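Ticket 1294, Skurkum Pathology Services help desk
Subject: Slide scanner stalls on thick nerve biopsy sections
Status: Open, waiting on vendor
Opened: June 19, 2026

Hello and thanks so much for picking this up! Our Drevberg scanner has been stopping partway through the tray whenever we load the peripheral nerve cases. Skin and colon go through just fine, bless them, but the nerve sections come up with "focus map incomplete" and then the whole queue sits there until one of us walks over and clears it by hand. We first saw it back in December and hoped the software update would take care of it (it didn't, sadly).

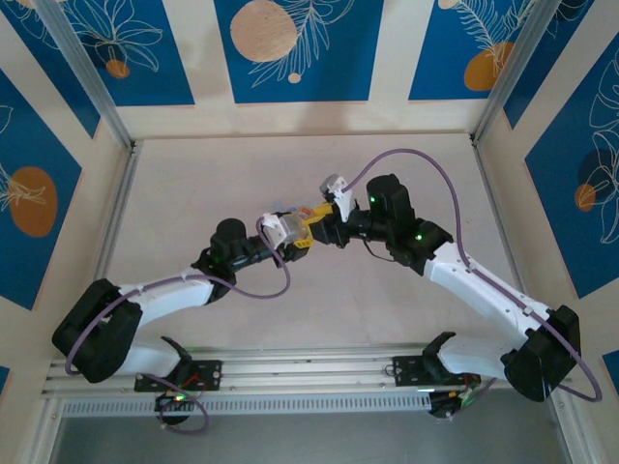

Two arms on a shared rail, green lights on.

Reply from help desk: Thank you for such a thorough note. Could you try two things for us when you have a quiet moment? Please raise the focus point limit from 200 to 2000 under Scan Profiles, and then rerun one slide that failed and one that passed. Please also check whether the coverslips on the nerve slides are the Imrie ones or the older stock, as the older ones run a bit thick.

Update from the lab: I changed the limit and reran both. The skin slide was fine again. The nerve slide got farther than it ever has, nearly to the end of the tissue, and then gave the same message, so I do feel we're getting somewhere. All the coverslips are Imrie.

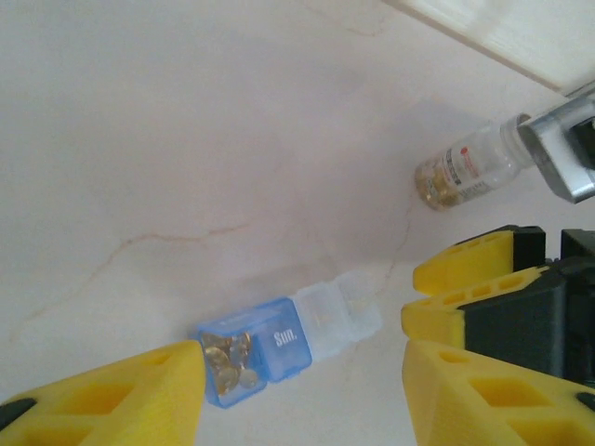

Page 2

Reply from help desk: That's a real help, thank you. We've passed the log to Ovaseck, who look after the focus software, and asked whether the S100 stained slides need their own profile, being so pale. Until we hear back, please scan the nerve cases in a separate batch at the end of the day so they don't hold up the rest, and keep the glass handy for anyone who needs to sign out at the microscope.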